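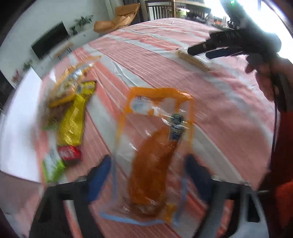
Clestance Ho

For my home economics project I wanted to know if my family could cut the grocery bill without anybody getting cranky. I started in March with a shoebox of receipts, and wow, we buy a lot of snacks!

The first month we spent about $700. I sorted every receipt into food we cooked, food we ate right from the package, and stuff that went in the trash (mostly salad, sorry). The trash pile came to $60, more than I spend on clothes.

So we tried a menu on the fridge. I planned dinners on Sunday and we shopped once, at the Werkon on Tolimow Road. My brother was allowed $10 for whatever he liked – he blew it on cereal every single time. By the third week we'd gotten pretty good at using leftovers, and I make a decent bean soup now.

Our trash pile dropped by $50. The total bill went down less than I hoped, and I think that's partly my fault for picking recipes with fancy cheese. Next time I'd keep track of lunches too, which I totally forgot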